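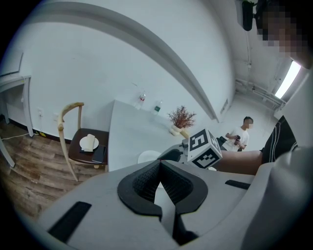
White table, mostly clear. Best place to start.

Small kitchen, soft fruit season, 51 things to do. Tips in no particular order, written down quick while the kettle's on. Skip what you know already.

THE TABLE

Clear it before you shop. Not after. You come in with four carrier bags and if there's post and chargers and a jumper all over the top then the fruit goes on the floor or on a chair and gets sat on. Ask me how I know.

Pale tables show everything. Tea rings, beetroot, biro. Most of it shifts with bicarb and a drop of water, made into a paste, left 9 minutes or so while you do something else. Wipe with a damp cloth, then a dry one. Don't scrub with the green side of the sponge, it dulls the surface and then dirt sticks in the dull bit forever.

Berry juice – get it while it's fresh. Cold water first, always cold. Then a little white vinegar on kitchen roll, laid flat on the mark. Test a corner if you're not sure what the table's made of. No vinegar on marble or any stone, it eats it.

Turmeric is worse. Washing up liquid, then put the table near a window if you can move it. Sunlight fades it. Takes a few days. Works on chopping boards and plastic tubs as well.

Wobbly leg: folded card is fine for a week, then it squashes. Slice of wine cork lasts. Cut it thin with a bread knife, glue it on, done.

BUYING SOFT FRUIT

Turn the punnet over. Every time. Wet patch or red stain on the bottom means something in there has gone, and it'll take the rest with it by tomorow.

Smell beats colour. A strawberry that smells of nothing tastes of nothing. White shoulders near the stalk means picked early, and they don't ripen any more once picked, whatever your aunt says.

Smaller ones usually have more flavour. Big ones look good on a cake. Buy for the job.

End of the day at the market is cheap but you have to use them that night. I got a whole tray at Brotodport market last August for next to nothing, and was still making jam at 11. Worth it, only have jars ready.

Raspberries – don't buy if you've more than 40 minutes in a warm car. Or take a cool bag. They collapse if you look at them.

KEEPING IT

Don't wash till you eat. Water is what kills them.

If you must wash ahead, do the vinegar bath: one part white vinegar to four parts cold water, dunk, swish, rinse well, then dry them properly. Spread on a clean tea towel, one layer, leave till there's no damp at all. Then into the fridge.

Leave the green tops on until the last minute. Pull them off early and juice runs out of the hole and you get slimy fruit.

Box lined with kitchen roll. One layer if you have the room, two at the very most with more paper between. Lid not quite shut. I use the Plasta ones with the clip lid and just leave one clip undone. Any box does.

Check daily. One furry one, bin it, and have a good look at whatever was touching it.

Going soft but not off? Three choices round ours. Into a pan with a spoon of sugar for 4 minutes and over porridge. Into the freezer. Or chopped, bit of sugar, bit of black pepper (yes really), left on the side half an hour, over ice cream.

Freezing: tray first, then bag. If you bag them straight off you get one big lump and have to attack it with a rolling pin. Hull them before, you can't do it after.

PREP WITHOUT THE MESS

Get a straw. Push it up from the pointy end and the hull pops out the top with the white core. Metal straw is better, paper ones go floppy by the third. Not good on tiny ones, you lose half the fruit.

Or the tip of a teaspoon. Or one of those little pinchers, Ultura do one, it was in a set I was given and I use it more than the rest of the set put together.

Egg slicer for neat slices. Pointy end sideways. Rinse it straight away or the seeds set in the wires like concrete.

Sharp knife, always. A blunt one squashes. If it skids on a tomato skin it wants sharpening. Bottom of a mug will do in a pinch – the rough unglazed ring, a few light strokes each side, same angle. Wipe the blade after.

Damp cloth under the chopping board stops it sliding. Oldest tip there is and still I go to people's houses and the board's off round the worktop like a skate.

Bowl for scraps next to you. Saves all the trips to the bin. Anything will do, a cereal bowl, old ice cream tub.

Wear something dark. Or an apron, but I never remember the apron. 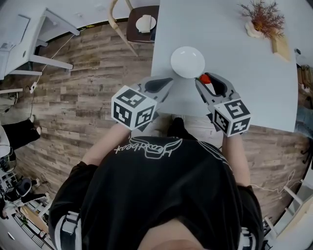 BOWLS AND PLATES

White bowls go grey inside after a few years. It's metal off the spoons and forks, not cracks. Cream cleaner on a soft cloth, go round and round, rinse, comes up like new. Or bicarb paste again if that's what's out.

Shallow and wide is better than deep for berries. Deep bowl, the bottom ones get crushed and you don't find out till you're down there.

Stacking: kitchen roll or a paper plate between the nice ones. Cheap ones, don't bother.

Two glasses or bowls stuck together – cold water in the top one, stand the bottom one in warm (not hot). Wait. Twist gently. Don't knock it on the worktop. I have knocked it on the worktop.

Chips: if it's on the rim, stop eating off it. Make it the one that lives under a plant.

Hard water marks on glass, half a lemon rubbed round the inside, leave ten mins, rinse. Use the lemon after for the tap.

STAINS ON CLOTHES

Strawberry on cotton: cold tap through the BACK of the stain so it pushes out and not further in. Dab of washing up liquid, leave a bit, wash as normal. Check before it goes anywhere near the dryer. Heat sets it and then it's a gardening top.

Tablecloths – my neighbour Jinlong Yin swears by boiling water poured from a height, cloth stretched over a big bowl with an elastic band. I was doubtful as everything else says cold. But it did work on an old white linen one with a fresh stain. Sturdy white cotton or linen only, stand well back, kids out of the kitchen. Not for anything you love.

Wool, silk: blot, don't rub, and take it in. Tabrizi on the corner does ours, tell them what the stain is and when it happened, saves them guessing.

Fingers: lemon juice and a bit of salt. Stings if you've got a cut.

HELPING KIDS PICK AND EAT

They like a job. Give them the hulling, with the straw, and a low seat. Expect to lose a third of the fruit. That's fine.

Cut strawberries into quarters longways for little ones. Grapes the same, always longways.

Dip station for a party: melted chocolate, one bowl of chopped nuts if no allergies, one of coconut. Fruit has to be bone dry or the choclate seizes and goes like mud. Hold by the leaves, dip two thirds, let it drip, lay it on baking paper.

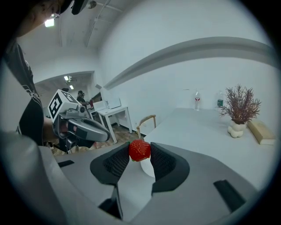
Fridge for twenty minutes, no longer than an hour or two or they start to sweat. Don't freeze them dipped, they weep when they thaw and the coating slides off.

Leftover chocolate: scrape onto the same paper, let it set, snap it up, back in the tub for next time. Or just stand there and eat it.

LAST ODDS AND ENDS

Fruit flies. Inch of cider vinegar in a glass, one drop of washing up liquid, leave by the bin. Change it every couple of days. Also check the bottom of the potato bag, it's nearly always the potato bag.

Empty punnets make good seed trays, they've already got holes. Also for keeping the dishwasher tablets and sponges in one place under the sink.

Jam won't set? Back in the pan, juice of a lemon, boil hard again, test on a cold saucer. Still won't, call it sauce and label it sauce.

Labels: masking tape and a biro. Write the month on. You think you'll remember what's in the freezer bag and you won't, I had gravy on a crumble once.

Right, kettle. More on plums when they're in.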